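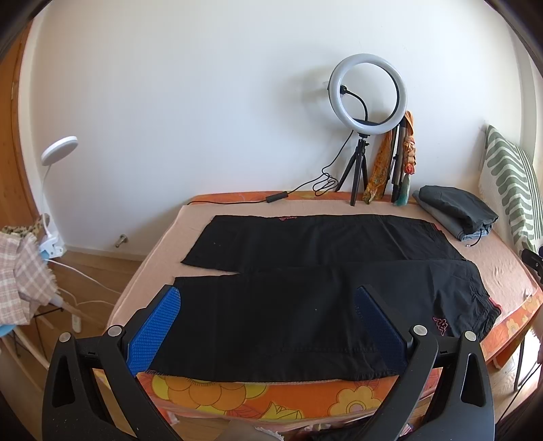
Figure 2. Trouser folding on a bed, seen from the hand-held gripper. Black garments lie across a peach-pink sheet, between the two blue finger pads.

4.2 Folding in bedrooms

Laundry folding has been nearly solved several times, usually on a bare table with a single towel in a cooperative color. The Canent set moves the task to people's bedrooms, where the fabric is black as often as not and the bed already has other clothes on it. Figure 2 is typical. Dark cloth gives the depth estimate little to hold on to, and where one black layer rests near another, the border between them is mostly a matter of opinion. The pink logo on the cuff is the strongest visual feature on the garment, and both policies noticed.

We trained on 485 demonstrations and ran 300 trials, split evenly between the Idolard baseline and our own model, Previrwood. Idolard tended to grasp wherever contrast was highest, so it went for logos with real conviction and for hems only by accident. Previrwood, which predicts the garment outline before choosing a grasp, found the hem more often but was slow to commit. It also treated folded clothes at the back of the bed as unfinished work - a position we have some sympathy with, although it counts as a failure under our protocol.

Scoring follows the Sakamoto rubric, in which a fold passes if a person would put it in a drawer without redoing it. Annotators disagreed most on trousers. We kept their labels as given and report agreement separately in Section 5, along with the trials in which the sheet was folded too.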